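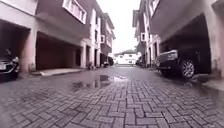 Getcombe, the lane in October

Getcombe is a row development off the Tapia road, two facing lines of townhouses with a paved lane down the middle. Leidy Lozano and I rented there for five years and I kept meaning to put something up about the lane itself. People who look at the listings see kitchens and bathrooms. The lane is what you use every day, and it gets one line in the brochure.

 Share 14

The paving

Gray interlocking bricks in a herringbone pattern, wall to wall. There is no separate sidewalk. Cars, bikes and people all use the same surface, and for the most part it works. Herringbone holds up well under turning tires, and there is a lot of turning on a lane this narrow.

The bricks came from Brosska and were laid in one go when the houses were finished. A spare pallet of 300 was left behind for repairs. By the time we moved out almost 200 of them had been used, mostly where a water line was dug up.

Water

After rain, a shallow puddle sits close to the middle of the lane, a little to the left as you look down it. It picks up the sky and the dark outlines of the houses on that side. We walked around it for five years.

Heriberto Bermúdez, who lives at number 11, thinks the sand under the bricks settled after the water line work. He lifted a few of them one spring, put down fresh sand and set them back. The puddle was smaller for a winter and then came back to its old size. The proper fix would be to take up a wider section and set the slope again. Tristico, the company that manages the lane, had a quote for that on file when we left.

The carports

Every house has one at ground level, tucked under the upper floors and open at the front. Thick square pillars stand between them. They take a sedan or an SUV. Ours was deep enough for the car with two bikes behind it, but opening the trunk meant rolling forward first.

They are dark inside, even at noon. We put a battery light on the back wall in our first week and never replaced it with anything better. Things left in a carport stay dry apart from the first couple of feet – wind pushes the rain in that far.

If you back in, you can see both ways when you leave. If you nose in, you are reversing out past a pillar into people walking. Most of the lane backs in. Share 9

The houses

The row on the left is pale at street level with darker walls higher up. The windows have white frames, and some are stacked one over another so that they make a tall column up the front. Those give good light on the stairs. They are also a pain to clean from inside, and the window cleaner charged us extra for the top one.

At least one house has an air-conditioning unit on the wall next to a window. Ask Tristico before you add one. They want to know where the drain hose will go, and they took seven weeks to answer us.

Noise

Brick is louder than asphalt. You hear every car come in, and rolling suitcases at 5 a.m. carry all the way down. The bedrooms at the back are quieter. We moved ours after the first summer.

Trash and deliveries

Bins go out at the foot of the pillars the evening before pickup, on your own side. Trucks can get down the lane but they cannot turn, so they reverse out. Move your bike if it is leaning on the outside of a pillar.

If you have older photos of the lane, from before the water line was dug up, Heriberto is collecting them and would like copies.

6 comments
Share 31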